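Against the Bonus Track

The deluxe edition of Trerkthorpe arrived in June, and I have now played all 33 tracks of it, once, in order, which I suspect puts me in a small club. The original record had ten songs and was over before the kettle cooled. I loved it for that. The new one comes on four discs and includes a song called "Fang" in five versions, one of them a rehearsal in which the drummer stops to ask what key it's in. He's a drummer. I still don't know why he wanted to know.

I bought it anyway. I'm the customer these things are made for: old enough to own the first pressing, soft enough to believe there was something good left in the vault. The vault, in my experience, is where bands put the songs they didn't like. They were usually right not to like them.

A debut album has a particular kind of nerve. Four people who have never made a record decide which ten of their songs the world can have, and they decide it fast because the studio costs money. Trerkthorpe was made in 16 days in a converted dairy outside Fernberg, and you can hear the hurry. The second verse of "Mondbridge" has a wrong chord in it that I've been humming for most of my adult life. On disc three there's a take with the right chord. I felt as though somebody had straightened my grandmother's teeth.

I know the argument for all this. Fans want to hear how the thing was built. Some do, and I've been in the room with them, nodding at a hiss. But a demo played next to the finished song changes the finished song. I used to hear the opening of side two as something that fell out of the sky. Now I hear it as version six, after they dropped the flute.

And the flute is on disc two. There is a lot of it. 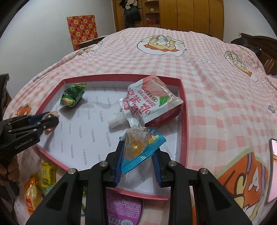
Lemon candy, with a peach pouch in the box below.

The label pressed 2000 copies of the vinyl box and numbered them. Mine is 300, a number with no meaning to anyone, and I've caught myself mentioning it twice at dinner. The set comes with a hardback book, a reproduction of a ticket to a show I didn't attend, and an essay explaining that the album was ignored when it came out. It was ignored by everybody except the people who bought it, and we are now being asked to buy it again at nine times the price.

I'd be easier to win over if anyone involved had been willing to choose. Give me one extra disc, with the live set from the Fernberg town hall, which is loud and sloppy and has a terrific moment where the bass drops out and the singer just keeps going. That's worth hearing. So is the early "Mondbridge," played at half the speed by people who sound as if they've been told to keep it down. Six or seven songs, a thin booklet, a fair price. I'd have written a kinder column and been in bed by ten.

What we get is the lot, because storage is cheap and leaving things out requires an opinion. Streaming has made it worse. When I ask my phone for the album now, it gives me the big one, so the last song ends and, where there used to be a silence in which I'd sit and feel things, there's a man counting to four and coughing.

The band, for the record, seem fine with it. They have roofs to repair like the rest of us, and I don't begrudge them a shingle. If they tour on the back of it I'll go, and I'll stand near the side where the seats are, and I'll shout for "Fang" along with everyone else. The short version, please.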